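How to Run a Padlock Demo at Your Robot Open Day

Posted 04/08/2019 in Guides

We opened the Clurton workshop to visitors for the second time in January, and 233 people came through the door. The station that held them longest was the padlock table. Two arms, a handful of lockout padlocks, some keys, one hook rail. I've had enough messages asking how we set it up that I'm writing the whole thing down, including the parts we got wrong.

What you need

A two-arm cell with a wrist camera on each arm. Ours sits inside an aluminum frame with patterned walls. Any pair of small arms will do as long as both grippers can reach the middle of the table.

Padlocks with tall shackles. Short-shackle locks are miserable, the fingers have nothing to close on. Get at least two body colors so visitors can call one out ("get a red one!") and see right away whether the arm went where they asked.

Keys. Leave some in the locks and put some loose on the table.

A rail with hooks along one side, at a height the arm can reach without stretching. Zip ties hold ours on just fine.

A second screen facing the visitors, showing the wrist view. Please don't skip this one. People love it!

Setting the table

Start with the hooks empty and everything on the table. Spread the locks out so there's a clear finger's width around most of them, then put one or two close to where a gripper starts. Those near ones make a good first pick while you're still talking. Turn the shackles in different directions if you can, though for the first run of the day I let a couple of them point the same way and give myself an easy start.

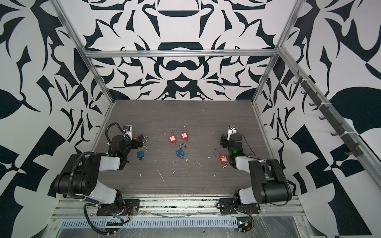 Before you let anyone in, run both arms to their start pose and check the status lights. Then do one full cycle with the door shut: pick, lift, hang, release, return. We do this at the speed we'll use for the public, which on our controller is a setting of 200. Faster looks great for a minute and then a lock goes skidding over the edge.

Keep the emergency stop on your side of the table and tell your helper where it is. Visitors stay behind a tape line for the whole run. Kids will lean over it, so put the tape farther back than you think.

Running it

1. Let a visitor choose the color. Wait for them to choose, even if they're shy about it.

2. Bring the gripper over the lock and stop. Give people a moment to look at the wrist view before you go down.

3. Close on the shackle. If you pinch the body, the lock tends to roll when it's lifted, and it won't go onto a hook that way.

4. Lift straight up a short distance and stop again. This is where the questions come.

5. Carry it to the rail, lower the shackle over a hook, open the fingers, back away.

6. Ask for the next color.

A cycle this slow would be dull on a factory line. At an open day it's perfect — there's time to talk between moves and nobody misses the pick.

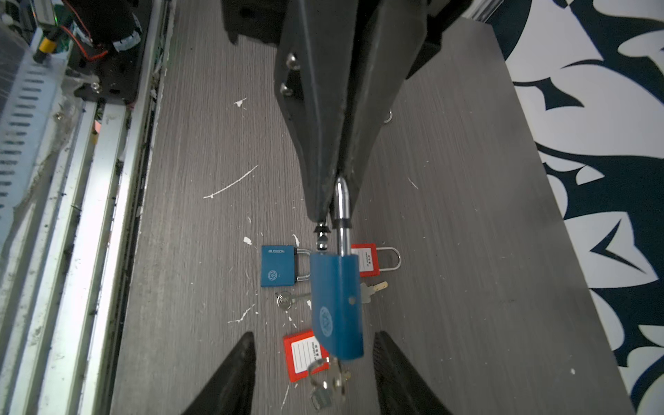 Grip height was the thing I fought with most. Béla Tóth, who came over from the Wotska group to help us set up, had me lower the fingers a little at a time until the lock stopped swinging, and he was right that I'd been grabbing much too high. You want the tips to meet fairly close to where the shackle goes into the body. With the blue lock held like that, the body hangs down with only a slight tilt and the visitors can see the white emblem on it. Write down the height that works for your locks and save it as a named position. Ours is called Fekete, after the street the old workshop was on.

When it goes wrong

The lock turns in the fingers. Put it down, open, and pick again. Don't try to rescue it in the air.

Keys get dragged along. A loose key lying near a shackle will catch sooner or later. Move the loose ones to a corner for the first few runs and bring them back in once you're warmed up.

The camera picks the wrong lock. We had this all morning with two reds lying side by side. Widening the gap fixed most of it. The rest was the overhead light, so we switched that off and used the lamp from the Clostasow bench.

The crowd goes quiet. Hand somebody a padlock and ask them to pick it up by the shackle with two fingers, eyes closed. They get why this is hard in a second, and then they're all cheering for the robot.

If you try this with something other than padlocks, write and tell me. I've been wondering about carabiners.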